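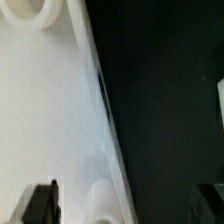
White plastic, what look like screw posts and that skinny slot near the edge

I have a soft spot for plastic covers, the big white kind that come off fans and heaters and shelf units and then live in a corner of the workshop for a month. My friend Mpho Venter asked how I get mine clean without wrecking them, so these are my habits, for what they're worth!

Start with a bowl of warm water and a squirt of dish soap. Skip the scouring powder (I ruined a lovely glossy edge that way, and it never came back). A soft cloth does the flat part in no time, and you can let it sit for 15 minutes if it's greasy.

The round posts are where the dust packs in. I twist a cotton swab inside each one, then go around the outside with an old toothbrush. Don't fill them with water and walk off, or you'll be tipping drips onto your socks later.

For narrow slots, fold a strip of thin cloth over a piece of stiff card and slide it along. Never a knife! Ilze Paulauskas swears by dental floss and I have to admit it's pretty good in the tight ends.

Dry it standing on edge against a towel, and leave it overnight before any screws go back in. When they do, turn each one backward first until you feel a little click, then tighten by hand. Power drivers strip plastic so fast. And keep the screws in a jar lid while you work, with the long ones on one side. I use 2 lids now, after the heater business last May.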